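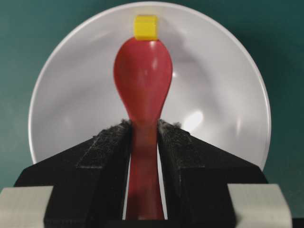
My uncle Thirumalai Kurup has been making the same sambar since before I was born, and he has never once told anybody the recipe. He will tell you *a* recipe. He's generous that way. I have four of them, on the backs of envelopes, and they disagree about the tamarind, the order of the dal and whether asafoetida goes in at the start or at a moment he describes only as "then".

I've been trying to cook it properly since December. We'd moved down to Prirkonthorpe by then, and there's one place in town that does anything resembling it, a bain-marie beside the servo where the sambar comes the colour of a footy oval in February. I ate it twice. The second time was optimism.

So I rang him.

"How much tamarind?"

"Enough."

"Enough compared to what?"

"Compared to too much."

He's a retired surveyor, by the way. The man spent 38 years measuring boundaries to the millimetre and would have sacked any junior who wrote "enough" in a field book. I put this to him. He said land is land and lunch is lunch, and then he wanted to know what the rain was doing.

The first batch was sour in a way that made my ears move. The next one I overcorrected with jaggery and produced a sort of lentil dessert, which the kids liked, which tells you everything. After that I got scientific. I bought a digital kitchen scale, an Idard, from the discount shop on the main street, and weighed every single thing that went into the pot, including the curry leaves, which don't register. I wrote it all down in a spreadsheet with coloured columns. My wife looked over my shoulder at one point and asked if I was all right.

The weighed version was fine. I want to be fair to it. It was the sambar you'd get if you described sambar over the phone to a competent person from Ballarat.

Then he came to stay for a fortnight and I thought, right, I'll watch. I had the scale set up on the bench and I made him tip everything into a bowl on it before it went in the pot. He put up with this for the mustard seeds and the chillies. When I reached for the tamarind he'd already squeezed it in, straight from the hand, over the top of my arm. He also changed the flame maybe a dozen times without looking at it. Our stove is an old Grandix with one burner that only does furious and off, and he had it simmering like a pond. I've lived with that stove for two years and I didn't know it could do that.

He doesn't taste it, either. I'd assumed there'd be a lot of tasting. He leans over and smells it, scowls, adds salt and walks off to look at the neighbour's lemon tree. I asked what the scowl meant and he said his back was sore.

It took 45 minutes and it was perfect, and my spreadsheet for that day has three rows filled in and then a greasy thumbprint.

The week after he left I made it again with the scale back in its box. Too thin, and I'd scorched the dal a bit, and I'd been heavy with the fenugreek, as I always am. But somewhere behind all that was a flavour I recognised, about one mouthful in five. I rang to tell him. He asked which brand of hing I'd used and I said Rai, the one in the yellow tub, and there was a long silence on the line.

"Well," he said, "there's your problem."

He'd used the same tub. I've kept it. It's going in the next one too, and I'm not telling him.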